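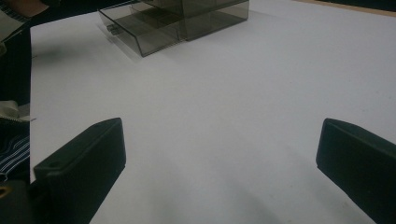
Black gripper fingers over a white tabletop.

The bocce league at Dulby started in January with 12 players and one borrowed set of balls. It now has 37 on the roster, split evenly between athletes with intellectual disabilities and their partners, give or take whoever is out with a cold.

Uyên Đồng runs the Thursday-free schedule, as she calls it. The gym is taken that night by volleyball, so bocce gets the early evening slots on either side. Games last 14 minutes. Teams have four players, and the lineup has to mix athletes and partners on every end.

"People ask me who is who," Đồng said. "I tell them to watch the score."

Diệp Hầu, 37, joined after his cousin dragged him to a practice. He had played softball for years and figured bocce would be slow. His team, Skulleler, lost its first 3 matches. They changed their order of play, put Hầu last, and went on to reach the spring final against Jivitz.

Jivitz won that one on the last ball. Hầu still talks about it.

"It was this close," he said, holding his hands a few inches apart. "We measured it twice."

The fall season opens September 2, 2019, with a new team, Quách, made up mostly of first-year players. Practices are open to anyone over 14, and there is no fee for the first month. Players should bring flat shoes and a water bottle. Balls are provided, and the league has its own sets now.

Đồng is still looking for two more referees. Training takes one evening, and she will supply the tape measure.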